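December, bench notes, adhesive trials

Picked up at 8:40 with the set left over from last week. The Flastus white thinset had been curing under plastic on the back shelf and I wanted to get the pull tests done before the shop got warm. All of the coupons are the same porcelain offcut glued to cement board, back-buttered, pressed by hand with the ten-pound plate on top until morning.

Mix notes first, because I keep losing these. Flastus went at 205 grams of water to the kilo. That is on the stiff side of what I like. It held a ridge well from the 1/4 inch square notch but started skinning early, and the last two coupons from that bucket went down with less transfer than the first ones. I pulled one up right away to look and the ridges had only half collapsed. Scraped it, threw it out, did it over with a fresh spread.

Bumier is the gray one with the coarse sand. Mixed it to the same feel and didn't weigh the water, which was a mistake. Will repeat it with the scale. For what it's worth the pot life was much better and I could still work the bucket after lunch if I stirred it up without adding anything. Don't add water to it late. Tried that in the fall and the bond went chalky.

Pull results so far, in pounds on the gauge, same dolly each time:

- Flastus, full coverage: 677
- Flastus, the late coupon I suspected: 92
- Bumier, water not weighed: 669

The low one let go at the tile face with the ridges still standing in the mortar, clean as a comb. Skinned over before the tile went down. The other two broke inside the cement board, so the number there tells us about the board and not much about the thinset. I need a stronger backer if I want to separate these two products at all. There is a concrete paver out by the gate that would do. Cut it down with the wet saw and give it a couple of days to dry before gluing anything to it.

Also worth writing down: the dolly epoxy. The five-minute stuff slipped on one pull before anything else moved and I didn't record that reading. Went back to the slow epoxy and roughed the dolly with 80 grit. No slips after that. Leave it overnight even if it feels hard.

Grout, separate bench. Manzano sanded in the tan shade, joints at 1/8 inch. Packed it with the hard rubber float at a low angle, waited until a thumbprint stayed, then first wipe with a nearly dry sponge. Two problems. The corners of the test panel came out lighter than the middle, and there are pinholes along one joint near the end of the batch. The light corners are my fault. I rinsed the sponge and went straight back to that side without wringing it out properly. The pinholes I'm less sure of. The drill was running fast when I mixed and it probably pulled air in. Next batch goes slow, with a full slake, and a second stir by hand.

Plona is the premixed tub. No mixing, spreads like frosting, cleans up easily if you stay on it and not at all if you don't. I did a small section at a time and still had haze on the last one. A white pad and clean water took most of it off. It was still soft under a fingernail at 4:15. The color was even all the way across, including the corners, so it has that over the Manzano. I'd want to see it after a wet week before putting it anywhere near a sink.

Sealer: no work on it today. The beading test on the older Manzano panel can stay where it is. Please don't wipe it down. There is tape on the corner with my initials.

Lippage check on the mockup run. Used the long straightedge and a feeler along the front row. Two high spots, both at cuts, both where I had trimmed the tile and put it back down without combing the mortar again. The leveling clips would have caught them. I had stopped using clips at the ends to save on them and I'm going back to using them everywhere. They're cheap compared with pulling up a tile.

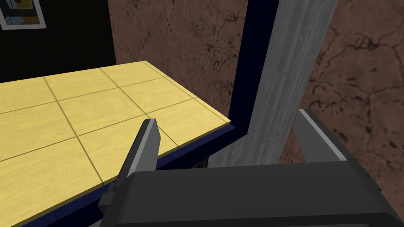

How long should sanded grout sit before the first wipe? Long enough that a thumb pressed into the joint leaves a print but no grout comes away on the skin, and in this shop in winter that has been closer to half an hour than the ten minutes on most bags.

I'd go by the thumb and leave the clock out of it. The temperature on that side of the room swings a lot when the bay door is open, and the panel nearest the door always lags.

Edge work for next time. Dry-lay before mixing anything. Start full tiles at the front and put the cuts at the wall, and if the last row comes out to a sliver, shift the whole layout half a tile. I had it the other way round on the first mockup and the front looked bad even though the joints were fine.

To do:

- Cut and dry the paver, glue three of each thinset, weigh the water on every one
- Repeat Bumier at a known ratio
- Manzano again, slow drill, two sponges and two buckets
- Check the Plona with a fingernail in the morning, note the time
- Order dollies, we're down to the bent ones
- New blade for the wet saw, it chipped the glaze on the last few cuts

Margin trowel is missing again. If you have it, hang it back up by the sink.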